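공유사무실 '프롤햄', 의자 닦는 날 열어… 보라색 천 앞에 드러난 등받이의 진실

2022년 5월 10일 | 동네소식

공유사무실 프롤햄(Prollham)이 입주자들과 함께 의자를 닦았다. 쓰고 보니 기사가 끝난 것 같지만 사정이 조금 더 있다.

발단은 지난 1월 관리팀이 입주자에게 돌린 설문이었다. 응답자 148명에게 가장 불편한 점을 하나만 적어 달라고 했더니 커피, 난방, 옆자리 통화 소리를 제치고 '의자'가 1위에 올랐다. 의자가 딱딱하다거나 높이가 안 맞는다는 불만이려니 하고 답변을 펼쳐 본 관리팀은 잠시 말이 없었다고 한다. 대부분이 '먼지'였다. 어떤 입주자는 "검은 옷을 입고 앉았다가 회색 옷을 입고 일어났다"고 적었고, 다른 입주자는 주어도 서술어도 없이 "등받이…"라고만 남겼다.

운영을 맡은 기엔타레 제네(Gintarė Dzene) 씨는 설문 결과를 받고 전문 청소업체 두 곳에 견적을 물었다. 의자는 모두 147개. 한 곳은 일정이 여름까지 찼다고 했고, 다른 한 곳은 금액을 보내왔는데 제네 씨는 그 금액을 밝히지 않았다. 다만 "그 돈이면 의자를 닦는 대신 의자와 작별할 수 있다"고 했다. 그래서 나온 것이 '의자 닦는 날'이다. 입주자가 자기 자리 의자를 직접 닦고, 관리팀은 천과 점심을 댄다는 조건이다. 점심 쪽을 굵은 글씨로 쓴 안내문이 게시판에 두 주 동안 붙어 있었다.

천은 보라색 극세사로 정했다. 색에 깊은 뜻은 없다. 생활용품 도매점 칼림림(Calimlim)에서 묶음으로 살 수 있는 색이 보라와 형광 연두였고, 관리팀 안에서 형광 연두를 지지한 사람은 한 명뿐이었다. 낱장 가격은 1,985원. 올이 오톨도톨하게 올라온 편물이어서 매끈한 천보다 그물망 구멍에 잘 걸려든다는 것이 도매점의 설명이었다.

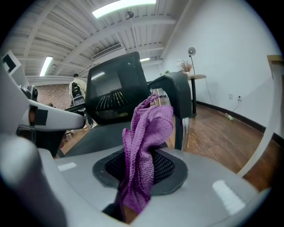
검은 메시 의자 앞의 보라색 극세사 천. 프롤햄 작업실.

행사는 오전 열 시에 시작하기로 되어 있었다. 열 시에 온 사람은 많지 않았고, 열한 시 반이 되자 점심 메뉴를 묻는 사람이 늘었다. 제네 씨는 이를 "예상 참석 곡선과 정확히 일치했다"고 평했다.

닦는 순서는 입주 4년 차 가구 수선가 아날린 암브로시오(Analyn Ambrosio) 씨가 짰다. 등받이에서 시작해 좌판, 팔걸이, 다리, 바퀴로 내려온다. 위에서 아래로 가는 것이 청소의 상식이라지만, 암브로시오 씨에 따르면 사람들은 열에 아홉 팔걸이부터 닦는다. 손이 먼저 닿고, 닦은 티가 금방 나고, 거기서 그만두기에도 좋은 위치라는 것이다.

가장 애를 먹이는 부위는 역시 등받이 그물망이다. 한 방향으로 쭉 밀면 먼지가 구멍 속으로 들어가 반대편에서 다시 나타난다. 암브로시오 씨는 천을 뭉쳐 쥐고 짧게 두드린 뒤, 다른 손으로 뒷면에 마른 천을 받치라고 권했다. 물은 아주 조금만 쓴다. 흠뻑 적신 천으로 문지르면 먼지가 진흙이 되고, 그때부터는 청소라기보다 도예에 가깝다.

바퀴는 따로 취급했다. 머리카락과 실이 축에 감겨 있으면 천으로는 소용이 없고, 작은 가위로 끊어 핀셋으로 빼내야 한다. 암브로시오 씨는 자신의 의자 바퀴에서 나온 실의 길이를 재 두었다. 543센티미터. 여러 가닥을 이은 길이라고 본인이 먼저 밝혔다. 이 기록을 깨겠다고 나선 입주자가 있었으나 중간에 점심이 도착해 측정은 무산됐다.

갈등이 전혀 없지는 않았다. 공용 구역 의자를 누가 닦느냐가 문제였다. 개인 자리 의자는 임자가 분명하지만, 창가와 회의실 의자는 평소 모두가 앉고 청소할 때는 아무도 앉은 적이 없는 의자가 된다. 한동안 논의가 오갔고, 결국 최근 일주일 안에 앉은 사람이 닦기로 했다. 그러자 최근 일주일 동안 회의실을 쓴 사람이 한 명도 나오지 않았다. 예약표를 띄우겠다는 말이 나오자 기억을 되찾은 입주자들이 천을 집었다.
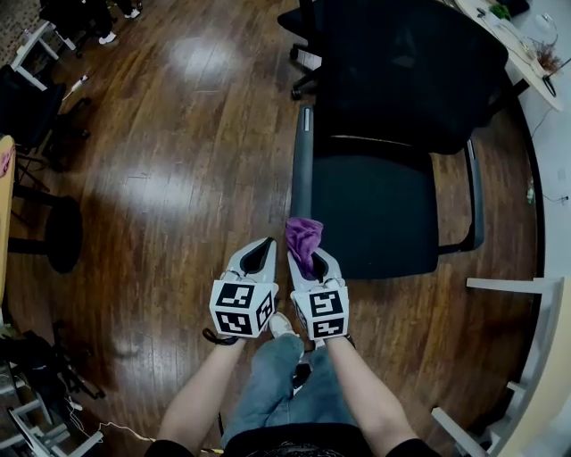

바닥은 이번에 손대지 않았다. 의자를 닦으면 먼지가 바닥으로 내려앉으니 바닥까지 해야 끝이라는 의견과, 바닥은 설문에 없었다는 의견이 맞섰다. 마루판은 제네 씨가 지난겨울에 관리를 맡긴 뒤로 유난히 아끼는 부분이라, 의자를 끌지 말고 들어서 옮겨 달라는 부탁이 하루 동안 여러 차례 나왔다. 바퀴 달린 의자를 들어서 옮기는 광경은 보는 사람에게 생각할 거리를 준다.

전선도 숙제로 남았다. 의자를 옮기다 보면 멀티탭과 케이블을 피해 다녀야 하는데, 정리용 묶음끈을 사 두고도 아직 포장을 뜯지 않았다고 한다. 관리팀은 다음 행사 이름으로 '전선 묶는 날'을 검토 중이다. 점심이 포함되는지는 정해지지 않았다.

책상 위를 치우는 문제는 일찌감치 포기했다. 사전 회의에서 화분과 꽃병까지 내려놓고 책상도 닦자는 제안이 있었지만, 마른 가지를 꽂아 둔 입주자가 "건드리면 부스러진다"고 강하게 반대했다. 가지가 언제부터 말라 있었는지를 두고는 증언이 엇갈린다. 처음부터 마른 가지를 샀다는 것이 본인의 입장이다.

강 건너 공유사무실 플롤트햄(Ploltham)도 같은 행사를 준비하고 있다. 이름이 비슷해 우편물이 자주 뒤바뀌는 두 곳은 이번에도 한 차례 혼선을 겪었다. 칼림림에서 보낸 천 한 상자가 플롤트햄으로 먼저 갔고, 그쪽에서 상자를 열어 색을 확인한 뒤 돌려보냈다고 한다. 플롤트햄 측은 형광 연두를 주문했다.

쓴 천은 모아서 따로 세탁한다. 섬유유연제는 쓰지 않는다. 섬유에 막이 생겨 먼지를 잘 붙잡지 못한다는 암브로시오 씨의 당부가 있었다. 수건과 함께 돌려도 안 된다. 수건 보풀이 천에 달라붙고, 그 천으로 의자를 닦으면 의자에 보풀이 옮는다. 말릴 때는 그늘에 널고, 다 마르면 입구 쪽 선반에 넣어 두어 누구나 가져다 쓸 수 있게 한다.

점심은 근처 식당 코타마노(Cotamano)의 도시락이었다. 도시락을 먹는 동안 입주자들은 방금 닦은 의자에 앉았고, 튀김 부스러기가 좌판 그물망 사이로 들어갔다는 신고가 두 건 접수됐다.

프롤햄은 의자 닦는 날을 반년에 한 번 열 계획이다. 이번에 자기 의자를 닦지 못한 입주자는 이달 말까지 선반에서 천을 가져다 쓰면 된다. 도시락은 제공되지 않는다.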